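The woman who runs the listening panel at Podport would like it known that she doesn't hate your playlist. She has merely read the data on it, and there are 2519 people on her panel, so she has read the data on quite a few.

Podport is a small outfit above a bakery in an inner suburb, and for most of the past year it has been trying to find out why people stop listening to new music. The usual explanation is age. She is suspicious of it.

"Everyone says you hit your thirties and the shutters come down," she says. "It's a lovely story. It lets you off the hook completely."

Her panel members keep a diary of what they play, what they skip and, in a column she fought for, who else was in the room. That last one is her favourite. People who live alone turn out to be braver than she expected. People who share a car are cowards.

"We had one household where both adults privately liked the same Mustorora album," she says. "Each of them was turning it off when the other one came home. For months! You want to ring them up, but you can't, there's an ethics form."

Mustorora, for those who have been spared the argument, is a four-piece who make long, slow records with a great deal of bowed cymbal. Over 555 of her listeners tried the latest one. She will not tell me how many finished it, but she does pour herself more tea. 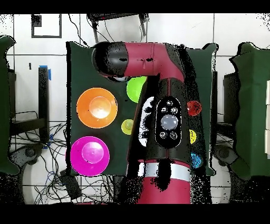 Familiarity, she thinks, is doing most of the work we credit to taste. Play people something twice and they tolerate it; leave it in the background of an ordinary week and they start to defend it. She compares it to learning where the buttons are on a machine. Take a black oval panel with six round ones on it, a big pale one in the middle and small ones above and below: on the first day you look at every symbol, and by the end of the month your thumb just goes to the big one. "And then you'll tell me the big one is the best button," she says. "You'll have a theory."

I ask whether the streaming services have worked this out. She gives me the look of someone who has sat through their presentations.

"They know what you'll put up with," she says. "It's a different question, but it pays better."

The panel's next round looks at towns instead of households. MacLeish, where she grew up, is on the list, and she denies any favouritism. It has one pub with a stage, a community radio station called Vollura, and a Thursday night program that has opened with the same song for 26 years. Her hunch is that a town like that picks up new music later than the city does but hangs on to it longer. She has no evidence yet, and says so cheerfully.

What does she play at home? There is a long pause, during which the bakery's extractor fan does its best to help.

"Two albums," she says. "The same 2 since uni. I keep the diary like everyone else, and I come up as an outlier."

She won't name them. One, she concedes, has a saxophone on it.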